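Labels, Arrows and Little Rulers: The Gallery

176 shares | 14 comments

Welcome to the sign page! If you came over from the garden pages, the tomatoes are still where you left them, and this is the other thing I do with my free time. I like signs. I don't mean neon or the big painted ones on barns (plenty of people look after those already, and they do it better than I could). I mean the small working kind: a sticker that says which way to push, a strip of numbers along the edge of a bench, a plate telling you what goes in the slot. Somebody had to pick the color and the lettering for every one of them, and I find that very cheering.

I started keeping notes after I moved to Lornstead and got the little workshop out back. The man who had it before me labeled everything. The drawers, the hooks, the inside of the cupboard door, a shelf that says SHELF. I peeled off a few the first month and then I felt terrible and stuck them back on.

So, in no order at all, a few favorites and whatever I have to say about them.

Black and yellow

This is my favorite pairing and I won't hear a word against it. Black lettering on yellow pops out at you from the far end of a long room, and if the yellow sits on a black board it pops even more. I tried it on my own seed drawers with a can of Flunance yellow and a set of stencils, and I can now find the beans from the doorway without my glasses. The paint took two coats. I was told one would do it, so be warned.

Arrows are the other half of it for me. A plain arrow with a shaft is fine, but chevrons are better, because you can line up two or three of them and they look like they're going somewhere. One chevron on its own looks like a typo. Three is just right. Four starts to look like a racing stripe.

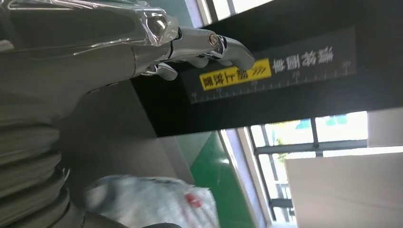 Bold black characters, three chevrons and a ruler scale, with silver fingers over the top edge.

I love how much is packed onto that board. The yellow label does the shouting, the white line of Chinese next to it sits back on the black and waits its turn, and then there's the scale running along the edge in tiny ticks and numerals, minding its own business. I don't read Chinese, so I get to look at it purely as shapes and spacing, and the spacing is lovely. The white and the yellow don't fight at all. If I ever redo the front of my workbench I am stealing the whole arrangement, chevrons included. And the shine on that silver next to the flat black! I kept going back to it.

Rulers that live on other things

A ruler stuck to something is a much better ruler than the one in the drawer, mostly because you know where it is. My cutting bench has one let into the front edge. It starts at the left and runs to 610, which is all the millimeters I need, and past that the bench simply carries on without any numbers. I've had visitors ask what happens after 610 and I tell them you have to guess.

The best stuck-on ruler I know belongs to Crescencio Zamudio. It's on the counter where he cuts picture mats, and it has been rubbed so bare around the middle that he counts from both ends and adds up. I offered to get him a new one and he looked at me like I'd offered him a new leg.

White on black is my pick for a scale, by the way. Black on white is easier to buy, but it gets grubby and then you can't tell a tick from a smudge.

The Dudek drawer plates

Dudek was a cabinet supply place that closed before my time, but their drawer plates still turn up in boxes of odds and ends. They have a little frame with a slot for a card, and the cards are the good bit. I've got SCREWS SMALL, SCREWS SMALLER and one that says only MRS. P. I've never put anything in the drawer with Mrs. P on it. It didn't seem right.

I bought a lot of up to 200 of these (the seller's words, I haven't checked) and they've gone on nearly everything that has a front. The kitchen is next, if I can get it past the rest of the household.

Besmont station, platform side

Besmont has those old hanging boards, dark with pale lettering, and the arrows on them are all a bit different from one another. They were clearly painted by hand on different mornings. My pick is the one for the waiting room, with a fat little arrowhead and a very long tail. It looks like a tadpole. Go in October if you can, when the sun gets in low under the roof late in the afternoon and the old brush marks show up.

Crisóforo Jaramillo wrote to me after I first mentioned it and said there's a second tadpole on the far platform, behind the timetable. I went back and he's right, there is, and it's even fatter. Thank you, Crisóforo!

Stencils, and why mine wobble

People ask how I make my own labels, so, quickly: card stencil, low-tack spray, a dry sponge, hardly any paint. Dab straight down. Every time I get impatient and wipe, the letters bleed at the bottom and my R turns into something like a boot. Vinyl-cut letters are neater and I've got nothing against them. I just like the dabbing.

For chevrons I don't use a stencil at all. Two strips of masking tape, a corner cut from a postcard as a template, and slide it along the same distance each time. I mark the distance in pencil and rub it out later (or forget to, see the bean drawer).

Still on my list

A decent arrow that points down. They're surprisingly rare in a nice style, and most of the ones I come across look glum. I'd also love to see more boards that mix a scale and lettering on the same strip, in any language. Enamel ones especially. If there's one on your shop wall or your grandfather's saw table, please leave me a comment and tell me what the numbers look like. I'm fussy about a 4. Open tops only, please.

More when I've finished sanding the bench.

1048 views | Share this page | Leave a comment

Get the newsletter: a new label in your inbox now and then. Unsubscribe whenever you like.

This site uses cookies to remember your settings. Accept | Learn more

Contact | © Lornstead Labels, please ask before borrowing | Back to top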